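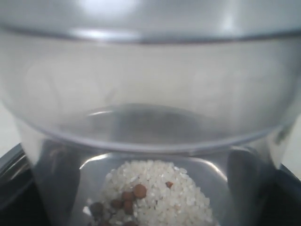
Section 4. Running the Dry Goods Portioning Station

This section covers daily use of the Ivel portioning arm at the dry goods bench in the Birnesside kitchen. It is for kitchen staff on the early and late shifts. Installation and network settings are in Section 2. Cleaning agents are listed in Section 6.

4.1 What the station does and what stays with you

The arm handles containers and bowls of rice, lentils and other dry goods at the bench. Before the station was put in, two people on each early shift did this work by hand. One person now runs the station and the other works on hot prep. The person at the station is called the station lead on the rota.

The station lead is responsible for:
Checking incoming dry goods for damage and pests
Filling and labeling the containers
Deciding whether a mixed or contaminated bowl is used or thrown away
Signing the batch sheet

The arm does not make food safety decisions. If the screen shows a batch as complete, the batch still has to be looked at and signed for.

4.2 Before you start

1. Sign in at the bench screen with your own code. Do not work under another person's sign-in. The batch record follows the code.
2. Check that the bench is clean and dry and that the floor marking is clear.
3. Press the red stop button once, confirm that the screen shows STOPPED, then twist the button to release it.
4. Wipe the gripper fingers with a dry lint-free cloth. Check both fingers for chips or loose pads.
5. Wipe the lens of the wrist camera. Use the small cloth from the drawer, not a paper towel.
6. Place the bowl in its holder.
7. Select the product on the screen. Rice is on page 1. Lentils and other pulses are on page 2.

Caution: Tie back long sleeves and remove lanyards before you step up to the bench. Keep your hands behind the floor marking whenever the status light is green.

4.3 Running a batch

1. Scan the label on the container. If the label will not scan, type the product code. Code 33 is white rice.
2. Enter the batch size in grams. The largest batch the station accepts is 4000.
3. Press Start and step back.
4. Watch the first portion through to the end. After that you may work at the next bench, as long as you can see the status light.
5. When the light turns blue, press Hold before you reach in.
6. Look over each bowl, then move it to the rack.
7. Sign the batch sheet and write down any portions you removed.

Note: Clear plastic containers can produce glare under the bench lights. If the screen shows message 9 (view unclear), press Hold, wipe the outside of the container, turn it slightly and press Resume. If the message comes back, switch off the lamp directly over the bench and try once more.

4.4 Mixed product in a bowl

Lentils can end up in a bowl of rice when both are handled in the same shift. The station does not sort them.

1. Press Hold.
2. Take the bowl out of the holder and set it on the tray marked CHECK.
3. Look at the menu sheet for that meal. If the dish already contains both products, the bowl may be used. Write "mixed" on the batch sheet.
4. If it does not, discard the contents and wash the bowl.
5. Empty and wipe the container before the next batch.

Caution: For any meal with an allergen flag, discard the contents in every case. Do not pick pulses out by hand and return the rice to service.

4.5 Stops and handover

Anyone in the kitchen may stop the arm. You do not need permission, and you do not need to be the station lead. Stops are logged by time only and are not used in staff reviews.

After a stop, the station lead restarts the arm. If there have been three stops in one shift, leave it off and portion by hand. Scoops and scales are kept on the shelf under the bench for this purpose. Call Imuvero support on extension 396.

At the end of the shift, tell the next station lead about any held batches in person. The note field on the screen is short and is cleared at midnight.

4.6 Training and rotation

No one runs the station alone until Romana Hájek has signed their training card. Station leads change each week so that everyone keeps up both station work and hand portioning. Refresher training is held in September at the Kolář site. Travel time is paid.

Section last revised June 27, 2024.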